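Flurnitz Game Manual
Section 4: Starting a New River Map and Saving Your Progress
Revised April 2019

This section covers the first launch of Flurnitz, creating a river map, and the save system. Controls are listed in Section 3. If you are moving a map over from the demo, read 4.4 before you create anything new.

4.1 First launch

1. Start Flurnitz from your game library. The first launch takes longer than later ones while the game builds its water tables.
2. Choose a language. You can change it later under Options > General.
3. Set the brightness so the heron on the left is just visible and the one on the right is clear.
4. Sign in to Cluvgate, or select Play Offline.

Note: A Cluvgate account is only needed for shared maps and for the weekly flood challenge. The full campaign can be played offline.

Caution: Do not close the game while the water wheel icon is turning. If you do, the tables have to be built again at the next launch.

4.2 Creating a river map

1. From the main menu, select New Map.
2. Pick a starting valley. Skoryk is the easiest and has slow water and plenty of reeds. Faltivlow has two waterfalls and a short winter, and opens after you finish the second chapter.
3. Choose a map size. Small maps hold up to 411 animals. Large maps hold up to 1399.
4. Enter a map seed from 1 to 4000, or leave the field blank to get a random one.
5. Choose Story, Free Build or Study mode. Study mode turns off predators and adds a notebook entry each time you find a new species.
6. Select Confirm.

The map opens in early spring with one beaver pair and a half-built dam. Finish the dam first. Until the pond fills, otters and most fish will not settle, and the notebook stays on its first page.

Note: The valley and the size cannot be changed after you confirm. The mode can be changed at any time from the pause menu, but switching out of Story locks the chapter goals for that map.

4.3 Saving

Flurnitz saves automatically at the end of each season and when you leave a map. To save by hand:

1. Open the pause menu.
2. Select Save Map.
3. Choose an empty slot, or an old save to replace.
4. Wait for the chime before you go back to the river.

You cannot save by hand during a flood. The Save Map option is gray until the water drops below the marker post.

Caution: Replacing a save cannot be undone. Automatic saves have their own slots and never replace a manual one.

4.4 Bringing over a demo map

Maps made in the February demo can be used in the full game, with some limits.

1. Install the full game on the same device as the demo. Leave the demo installed.
2. Select Load Map > Import.
3. Highlight the demo map and select Copy.
4. When the copy is done, open the map and let one full day pass before you save.

Notebook entries carry over. Dam upgrades do not, and the sticks you spent on them are returned to the lodge. Demo maps always use the Skoryk valley and the small map size.

If the Import list is empty, start the demo once, load your map, quit to the demo's main menu, and try again from step 2.

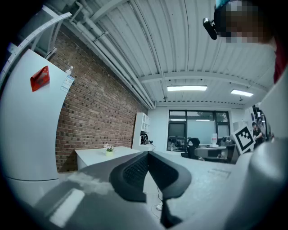
Once the imported map opens correctly, the demo can be removed. Your copy is stored with the full game's saves and does not need the demo files.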